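Home | Features | Gear | Reviews | Live | Subscribe

February issue
By Gunnel Kristiansen

The sound of a better valve, or the sound of a bigger bill?

Renzo Vitale has 16 preamp valves in a fishing tackle box and he can tell you what each one does to a guitar. This one is "woody." That one has "more air around the note." The one with the worn-off label is the best of the lot and he won't say what he paid for it.
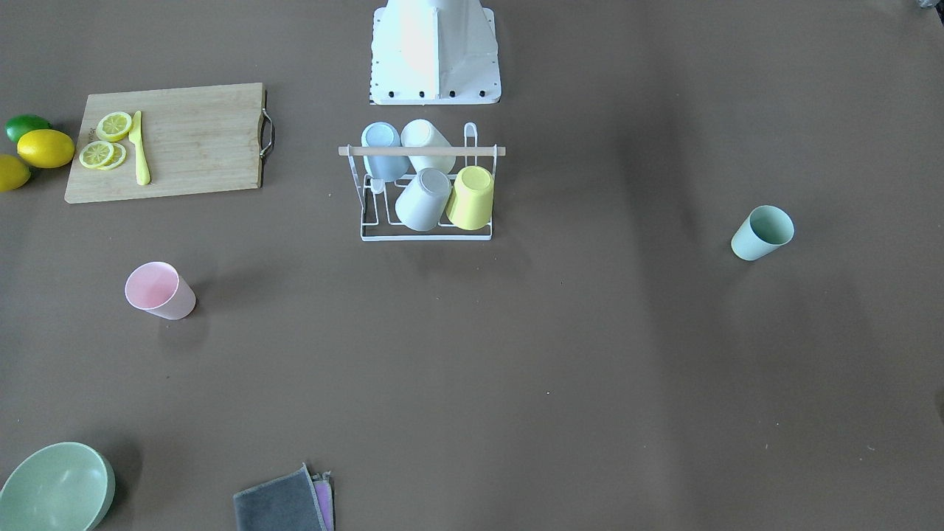
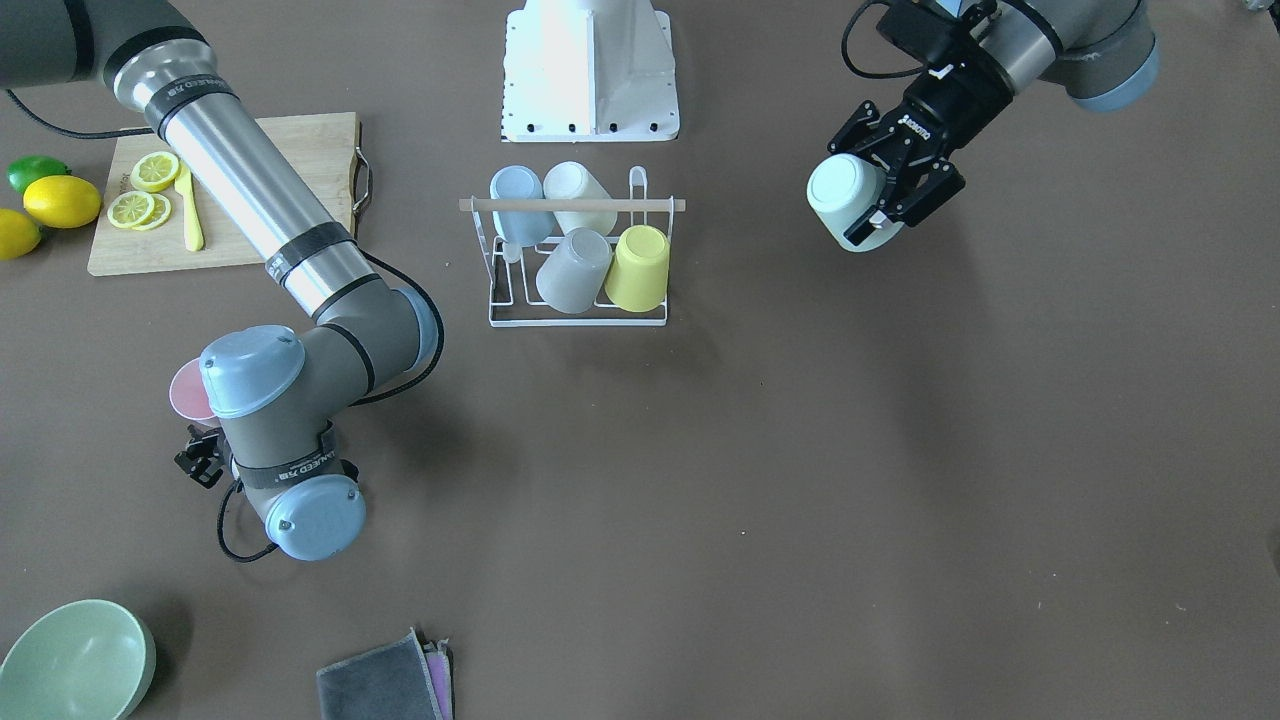
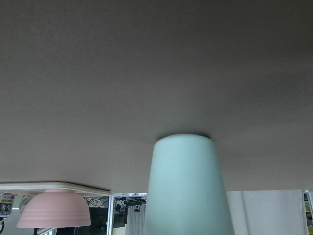 Lemon slices on a cutting board, first picture; a mint-green cup, third.

I have been playing through valve amps since high school and I like them. I'd like that on the record before the letters start. What I have trouble with is the vocabulary, and the prices that come attached to it. A new preamp valve from a current factory costs less than a decent dinner. An old one in a faded box, tested by a stranger on a machine you'll never see, can run to $200, and the seller will tell you that's a favour.

Vitale plays in a four-piece out of Rutley and runs a 30-year-old combo he bought from his cousin. He agreed to let me swap valves on him without telling him which was which. We used his guitar, his lead, his settings. Gianni Orlandini, who repairs amps at a shop called Parisi, did the swapping behind the cabinet, with a towel hung over the back so there'd be no peeking at the glow.

It was not a laboratory. We let each valve warm up, Vitale played the same verse and chorus, and he wrote down what he heard. We had two valves in play, his mystery favourite and a new one out of Orlandini's drawer. Sometimes Orlandini pulled a valve and put the same one straight back in.

Those were the passes that bothered me. Vitale heard big differences between a valve and itself. He wrote "choked, no bloom" about his favourite, and two passes later, same valve, same socket, "there it is." When I showed him the sheet he was quiet for a bit and then blamed the room, which had got warmer. Maybe it had.

Orlandini is less sentimental. "People replace a valve that's failing and the amp sounds better, and it does sound better," he told me. "Then they think the next one will do it again." He says most of the amps that come to him for a tone problem have a dirty socket, a tired speaker or a cable somebody stepped on. He charges $85 to look, and plenty of customers would sooner spend more on glass than hear that.

There is another side to this. Tamara Nedelcu records bands at her studio, Nomstead, and she keeps a few old valves for one microphone preamp. She says they're quieter, and she can show you the noise floor on a meter. I believe her. Hiss is a thing you can measure, and so is a valve that rings like a spoon in a glass when you tap it. Her complaint is with the jump from there to "warmth," a word she has banned from the control room.

Emese Kelemen sells refurbished valves online under the name Flarkura, and she was good-humoured about my questions. She offers a 90-day return on everything. Hardly anyone uses it, she says, and she takes that as proof of the product. I take it as proof that people who've paid a lot for something want to like it. Neither of us has the numbers to settle it.

I asked her whether she'd sit the same test Vitale did. She said she'd think about it — that was a while ago now.

Vitale, for his part, still has the tackle box. His favourite is back in the first socket. The band played Monday night and I stood near the bar, where I couldn't have told you what was in the amp. The snare was too loud.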